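Buying grippers on a garment budget: notes from a call with the equipment lead at Plandeo

We got 54 minutes on a Wednesday, squeezed in between two supplier calls. The equipment lead at Plandeo asked to go without a name, fine by us. Plandeo handles clothes on hangers, mostly returns, mostly jackets and shirts, and has been putting together its first real budget for automation.

First question, how much. No number. "I can tell you what we got wrong instead. We priced the arm. Everybody prices the arm." The arm quote came from Rudier and it was clean, one page, easy to take upstairs. Then came the stand, the guarding, the cabling, a spare set of fingers, training for the shift leads. "By the end the arm was the part I worried about least."

So what would go first on the list now? "Hand tools. Hand-held grippers, the kind a person carries around and works with. You find out what the fingers need to do before you sign for anything that bolts to the floor."

They bought 2. Should have been more, apparently. One was always waiting on a part, so in practice the team shared the other and argued over it. Fingers are the thing to budget for, soft ones especially. "Treat them like gloves. Put them in consumables, not capital. Finance hated that, then finance came round."
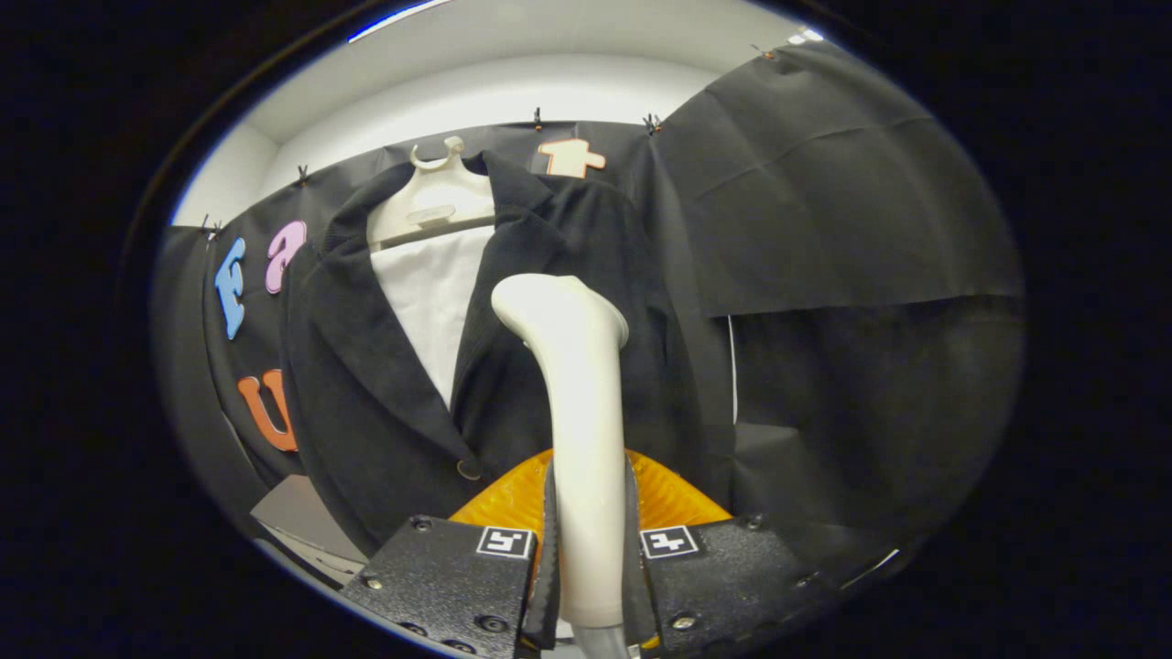 Clothes are a pain to plan for. A box is a box. A jacket over a shirt moves when you breathe on it, and dark cloth on dark cloth is hard on a camera. Plandeo asked every vendor for a trial on its own garments. Ditaritz said yes the same day. Another vendor wanted a fee up front and got dropped from the list. "If they only want to show you their own demo, you're buying the demo."

How long should a trial be? "8 weeks. We had written four and it was gone before the second set of fingers arrived." Lead times came up over and over. The advice is to ask for the lead time on the cheapest part in the quote, not the big one. Screws, mounting plates, a connector. Those are what leave a station sitting idle.

On leasing, less sure. Deng offered a lease with service rolled in and the monthly figure looked good, but the contract counted any custom finger as a modification. "Which is all we do. All our fingers are custom, more or less." They asked for the clause to come out. Still waiting when we talked. If it does come out, the lease wins for the first station and they'll buy the one after.

Space. Nobody had put floor space in the first draft of the budget, and then the corner they wanted was full of rolling racks. Moving racks costs labor hours and those have to sit somewhere. Lighting too, small money but it needs an electrician and a work order. Tape, clips, fabric for backdrops, spare hangers, all of it goes on one line called sundries, and that line got bigger in every verison.

Anything to skip? "The extended warranty on the controller, for us. And the fancy cart." A pause, somebody talking in the background. "No, keep the cart. People like the cart."

What about staff, do they get a say in what gets bought? They do now. The people who hang and check garments all day try each tool for a shift and fill in a half page form. Weight comes up most, then grip, then where the cable goes. One otherwise good tool lost out on weight alone and it was the cheaper option to.

Next budget goes up in January. The ask is one station, a shelf of spares, and hours for the people who'll test it. We asked if it would get approved. "Ask me after the Deng contract comes back."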